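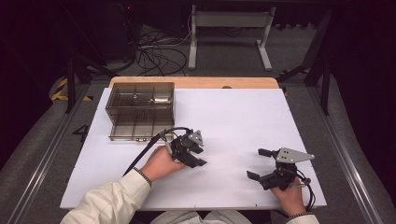 Amnuay Sukprasert asked at the last meeting why the club still records demonstrations by hand when the arm can be driven from a joystick. The short answer is speed. A joystick run of the sorting task takes 78 seconds. The same task done with a pair of hand-held grippers takes 2, sometimes less if the box is already close.

Correction before anyone writes in: that is 2 minutes for a full set, against 78 seconds for a single pick.

**Where the Prandel project stands**

The log holds 2,516 recordings. Of these, 74 were thrown out in the last check, most of them for lost tracking on one side. The usual cause is a cable pulled tight at the end of a reach. Leave slack on both sides before starting, and check it again after every change of operator.

Work is now on the compartment box. It has see-through walls, and the depth readings through them are poor. Klinhom's group suggested lining the inside with paper. We tried it on a spare and the readings improved, but the fingers caught on the paper edge, so the box stays unlined for now. The white board stays under it, as the bare tabletop gave worse contrast in the test runs.

Notes for operators:

- Start with both grippers over the board, fingers open.
- Keep the wrists still for a moment before the first move.
- If an item lands in the wrong compartment, finish the run and mark it as failed.

The Stallance entry form closes in October. Team lists go to the Jarnow workshop desk, with one name given as lead.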